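Support > Tickets > Wasik sorting cell > 272

We use cookies to keep you signed in to the ticket system. By carrying on you agree to this. Accept / Manage

Ticket 272: Wasik picks up cutlery fine, then gets muddled about what it's holding
Opened by: Amr Ragab
Status: open, waiting on parts
Site: Pallport, wash-up bench

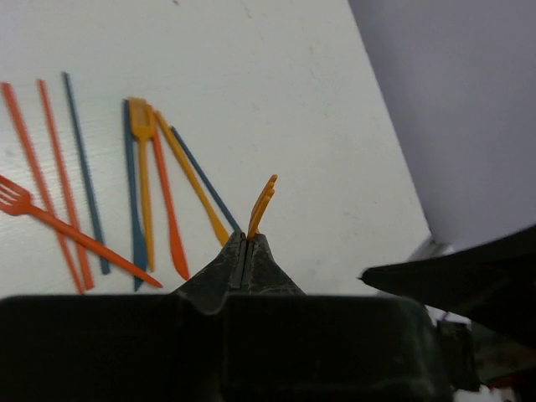 Right, I'm opening this one as its own ticket and closing the two old ones into it, as they're all the same fault wearing different hats. For anyone new: the job is the canteen job. Plastic cutlery gets spread on the bench, Wasik picks each piece up, decides what it is and drops it in the right tray (forks, knives, sticks). Boring for a person, and I'd hoped boring for a machine by now as well! The singles are pretty much sorted. Give it a fork with nothing on top and it'll grip it by the handle with the tines up, same as the little orangey-yellow one between the fingers there, and I've got no complaints about that at all. The sticks lying side by side on the left would be easy too if there weren't an orange fork lying right across them, and that crossing is exactly the sort of thing this ticket is about.

What I expect: one piece per grab, right tray, next please.

What I get: three different kinds of wrong. First, it goes for the bottom stick in a crossed pile and brings up the fork as well. Second, it gets one piece but calls it by whatever was lying next to it, so a knife goes in with the forks. Third (my favourite, in a grim sort of way), it drops something on the way up and carries on to the tray with nothing in its fingers, very pleased with itself.

How often: I ran 229 picks over two mornings and 196 of them ended up in the right tray. So that's 33 duds. Not awful, but I'd be sacked from a kitchen for it, and my nephew can do the lot in the time it takes to boot up.

Log, morning one

08:40. Restarted everything, cleared the bench, wiped it down. It still looks scuffed in places but that's just the bench. Ran a quick batch of forks only. No trouble, so the grip itself is all right.

09:15. Knives only. Fine as well, bit slow. It dithers over the flat blades before it commits. I've seen people do that with the good knives at a wedding, so I'll let it off.

09:50. Everything mixed but laid out with gaps. A couple of wrong trays, both knives. I wrote down the colours to see if it was a colour thing and couldn't find a pattern.

10:30. Everything mixed and tipped out of the tub the way the canteen would do it. Here come the duds. Nearly all of them were pieces touching another piece.

11:20. Tried the obvious trick and turned the speed down. It made the same mistakes, only slower, and I had more time to watch them happen.

Log, morning two

08:30. Swapped the finger pads for the spare set. The old ones were scratched to bits and I thought they might be slipping. Fewer drops on the way up, I think, but I'd want more runs before I swore to it. Doubles just the same.

09:40. Rang Abdel Hamid support and got a nice lad who asked if the lighting had changed. It hasn't, but I pulled the blind down and tried again to be fair to him. No difference. Blind back up.

10:15. Changed the pick order so it takes whatever's on top first. This helped loads! Most of the doubles went away when it got the order right. The trouble is it doesn't always know what's on top. Two thin sticks nearly touching seem to look like one fat thing to it, and a fork leaning on a knife gets treated as one odd-shaped knife.

11:00. Put the nudge routine in, where it pushes the pile with closed fingers before picking. Works a treat on small bundles. On a big pile it shoved 5 pieces off the bench and I spent a while on my hands and knees. Nudge distance now halved, and please don't put it back up without telling me.

11:45. Stopped for lunch. Canteen lunch, with a plastic fork, which I sorted myself.

Reply from Mutadstead (remote desk)

Thanks Amr, really useful notes. Can you confirm whether the wrong-tray picks happen when the piece is checked before lifting or after? On the default settings it makes its mind up once, while the piece is still on the bench. There is a second check you can turn on that looks again once the piece is clear of the pile. It adds a bit of time to each pick.

Reply from Amr

Before lifting, yes. I had no idea there was a second check, it's tucked away under the maintenance page and I'd only ever been in there to change the language back to English. Turned it on after lunch and did a short run. The knives stopped going in with the forks, or at least none did while I was stood there. It also noticed when it had dropped one, which cheered me up no end – it went back and had another go without me touching anything.

Doubles still get through. It sees two things in its fingers, says it's unsure, and then picks a tray anyway. Can we have it put the lot back down and start again instead? That's what I'd do.

Reply from Mutadstead (remote desk)

Yes, that can be done, but it needs the newer wrist sensor to do it reliably. I've put one on order for Pallport. Until then you could send anything unsure to a fourth tray and sort that by hand.

Reply from Amr

Fourth tray is in (it's an old ice cream tub, but it fits). Leaving this open till the sensor turns up, which I'm told is June.

For the boss, who reads these and always asks me the same thing: is it ready to do the canteen by itself? Not yet, no. If the pieces came to it one at a time I'd say yes and go and put the kettle on. Tipped out in a heap, it wants somebody nearby for the tub. I do reckon it's closer than it was at Christmas, when it couldn't pick up a stick at all and kept trying to lift the bench.

Still to do:
- longer run with second check on, same tub, same mix
- find out if the new pads really did help or if I just wanted them to
- order more pads either way
- ask the canteen whether they'd mind shaking the tub a bit before they tip it
- write the nudge distance on the side of the cabinet in big letters

Contact the support desk | Terms | Back to top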